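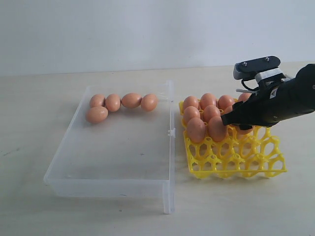
Ovos castanhos numa caixa de plástico transparente, ao lado de um tabuleiro amarelo.

COMUNICADO DE IMPRENSA

Feira do Pequeno Produtor regressa a Wundgate em setembro, com o ovo de pasto em destaque

Wundgate recebe em setembro mais uma edição da Feira do Pequeno Produtor, e este ano a organização decidiu dar o lugar principal a um alimento que está em quase todas as cozinhas e de que se fala pouco: o ovo. São 115 bancas ao longo da avenida do rio e do antigo mercado coberto, mais do que em qualquer edição anterior, com produtores vindos de todo o vale e também, pela primeira vez, da serra de Zukholm.

A entrada é livre. As bancas abrem às nove da manhã e fecham ao fim da tarde, com exceção de domingo, dia em que a feira se prolonga pela noite dentro com música, petiscos e uma ceia comunitária em mesas corridas junto ao coreto (quem esteve na última ceia sabe que convém chegar cedo!).

A grande novidade chama-se Kereama. É uma rede de 24 explorações familiares que criam galinhas ao ar livre, em parcelas rotativas, e que vendem em conjunto desde a primavera. Na feira vão ter um espaço próprio no mercado coberto, com prova de ovos cozidos, escalfados e em gemada, e com conversas curtas sobre pastagens, raças antigas e alimentação das aves. Quem nunca comparou lado a lado ovos de quintas diferentes vai ter aqui uma bela oportunidade, e pode fazer todas as perguntas que quiser a quem trata dos animais todos os dias.

Ao lado da Kereama fica a cozinha aberta da Fustemus, a escola de cozinha regional de Wundgate. Os alunos vão preparar pratos ao vivo durante os dias da feira: tortilhas altas, ovos com ervilhas, pão de ló mal cozido, farófias e uma sopa de tomate com ovo que já tem fama na vila. As doses são pequenas e o preço é simbólico, para que se possa provar um pouco de tudo. No sábado de manhã há uma oficina para crianças, em que cada uma aprende a fazer maionese à mão, com vara de arames e muita paciência. As vagas são limitadas e a inscrição faz-se no balcão de informações.

O resto da feira mantém aquilo de que o público gosta. Voltam os queijos de cabra, o mel de urze, as compotas, o pão de centeio cozido em forno de lenha e as hortaliças da época, com as abóboras já a aparecer. Voltam também as sementes tradicionais, agora com uma banca de trocas: basta trazer um saquinho identificado com o nome da variedade e o ano da colheita para levar outro para casa. Os amoladores e os cesteiros ficam este ano na entrada norte, à sombra dos plátanos.

Na edição passada, a feira recebeu 2288 visitantes só no primeiro dia, e a ceia serviu 655 refeições. Foi um ano extraordinário, e a organização preparou-se para receber ainda mais gente: há mais mesas, mais pontos de água e um segundo parque para bicicletas atrás da estação.

Pede-se aos visitantes que tragam sacos e, para os ovos, caixas ou tabuleiros de casa. A Kereama aceita qualquer recipiente limpo e vende os ovos à unidade. Os cães são bem-vindos com trela na avenida, mas não podem entrar no mercado coberto.

O programa completo, com os horários das oficinas e dos concertos, está afixado na Câmara de Wundgate e no posto de turismo. Os produtores que queiram juntar-se à lista de espera para as últimas bancas podem fazê-lo no mercado coberto, durante a manhã.

Os jornalistas interessados em visitar uma das explorações da Kereama antes da abertura devem contactar o gabinete de comunicação da feira, que organiza o transporte a partir de Wundgate.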